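Pose tracking drifts when I turn the gripper fast – what are you lot using?

Iraklis Lazaridis
Fri 23 December

Been fighting this since November. I'm getting camera pose from the fisheye on the hand-held gripper, and slow moves are lovely. Give it a quick roll of the wrist and the track jumps, then takes 25 frames to settle. I've tried 200 features per image and it still wanders. Is it my settings or the hall?
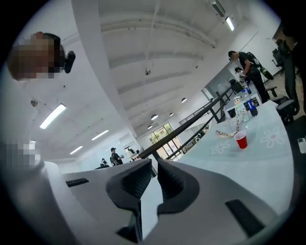
Fisheye view at the table, gripper well tilted.

My hunch is the big white walls and ceiling. There's hardly anything up there to grab on to apart from the lights and the pipe.

grudoteo_fan
It's the hall. Mask out the jaws first though, or the tracker thinks they're part of the world. Those ribbed black pads are great corners and they go wherever the camera goes!

Llewellyn27
Disagree, I'd blame timing. We had the same jump in Sakon and the IMU stamps were 3 ms out. You've got railings, window frames and a patterned doll-shaped thing on the table, loads of texture if you ask me.

grudoteo_fan
Railings are rubbish features, they slide along themselves. And 3 ms won't give you a jump like that.

Llewellyn27
It will on a fast roll – try it.

Iraklis Lazaridis
Jaw mask is in and slow moves are a touch better. Fast ones still jump, so I'll do the time offset next and post the plots.

3 comments · 27 shares

Comments
pim_w: Same trouble here with Welluteo, following.
oddsock: Please do post the plots!
tessb: Which lens model are you using?

Contact the moderators | Back to top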